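Search this site Search Go

Second-hand furniture and patience

October 9, 2024
by Lihua Xie

When I moved to Rarville I had two suitcases and one folding chair. I told myself that I would buy furniture slowly, and only pieces which somebody had used before me. Some friends thought it was to save money. It was, partly. But I also like old furniture, because it was made before I had any opinion about it.

My first purchase was a bookcase from the Skedska hall, where they hold a sale in the morning twice a month. The seller wanted 89 and I paid 50, and I felt proud until I had to carry it home. It was raining a little. A man from the bakery held one end up to the corner of Tevanari Street, then he had to go back to his bread. I did the rest in small steps, resting it on every wall.

After that I learned to measure. I write the width of my door, the width of the stairs and the height of the window sill on a piece of card, and I keep the card in my purse. I was once in love with a wardrobe priced at 829, which was too much for me anyway, and the card told me it would never pass the second landing. I went back two times to look at it. The third time it was sold.

Smell is the other thing. Shops put polish on the outside of everything, so you must put your head inside. A cupboard which smells of old soap will be fine after some days with the doors open. A cupboard which smells of cellar will smell of cellar next year too. My mother, who grew up in a house with much heavy furniture, puts a saucer of bicarbonate of soda on each shelf and changes it every week. I have tried it and it helps with the soap kind only.

For drawers I rub a candle on the runners. A plain white one is best – the coloured ones leave marks. If a drawer is still stiff, I wait for the heating season and try again before I touch it with sandpaper, as I once sanded too much in a wet month and in winter the drawer rattled like a tram.

I am still missing a dining table. There is one at Xiong, the shop behind the post office, with a burn mark in the shape of an iron. The owner will not go lower for the burn. I think he should, and I have said so politely. I will go again in the last week of October, when he needs the space for his Christmas things.

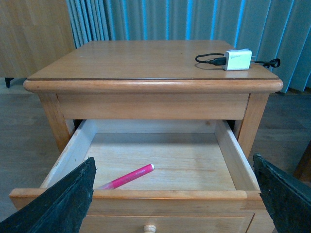 Do you clean a wooden piece before you put wax on it?

A soft cloth with warm water and a very small drop of washing-up liquid comes first, then a dry cloth, and I leave it for one night before the wax.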